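Sun 23 August

Open day at Teshome

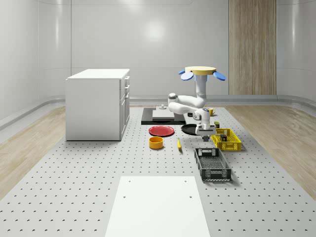

The kitchen sim, with the gripper over the black plate.

Got to Teshome at 9 with Moataz Fahmy, who had the passes. Parking was on the grass behind the Bilstead building. We signed in, got stickers, and were put in the second group.

The first stop was the simulation room. I had expected hardware, but this part was all on screens. They build the room and the dishes in software and let the arm practice there before anyone tries the real one. The woman running it had a red plate, a black plate, a yellow mug and a couple of baskets set up under a white arm that hangs from above. She said the job was clearing a table. She changes the layout between runs so the arm doesn't learn one arrangement by heart.

I asked how long a run takes. She said it depends on how fast the machine is, and that they leave batches going overnight. Moataz asked about the mug, because handles give his team at Trimido trouble. She said handles give them trouble too. They talked about that for a while and I lost the thread.

Two of us got a turn at the controls. I was slow. The screen lags a little behind the hand and I kept overcorrecting. Moataz was better at it.

After that we had sandwiches, then a talk on the Geltness project, mostly the same slides he showed me in July. The real arm was down for repair, so that part of the tour was skipped. They said to come back in 6 weeks.

Home by 3. Need to send Moataz money for gas and write to Teshome about the next date.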